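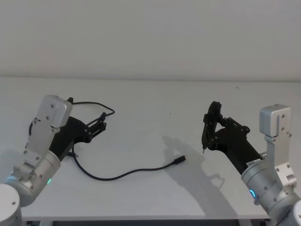
Damping a loudspeaker cabinet is my favourite bit of any build, and you can do it in an evening! The Norotow is a 60-litre box with one big driver, and undamped it booms like a tea chest. You want a clear surface to work on, and a plain white table with a smooth matte top is lovely for this, as every stray crumb of wadding shows up and can be picked off before it finds its way into the driver.

Take the driver out first. Undo the screws a little at a time, going across the circle, and lay it face up somewhere safe. Label the wires!

Now knock on each panel with a knuckle. The dull ones are fine. The ones that ring (usually the back and the two sides) get a piece of bitumen pad, cut to leave a 5 cm gap all round so you don't foul the braces. Warm the pad with a hairdryer and press from the middle outwards.

Next comes the wadding. Weigh out 259 g, tease it until it's fluffy and line the back, top and sides, keeping it well clear of the port. Eftychia Pappas, who drew up the Norotow plans, staples hers, but I like a few dabs of glue, which makes it easier to change your mind later.

Refit the driver, check the red wire is on the plus tag, and play something with a walking bass line. Mine went from one fat note to proper separate ones, and I grinned all the way through the album. If it now sounds a bit lifeless, pull out a handful from the top and listen again.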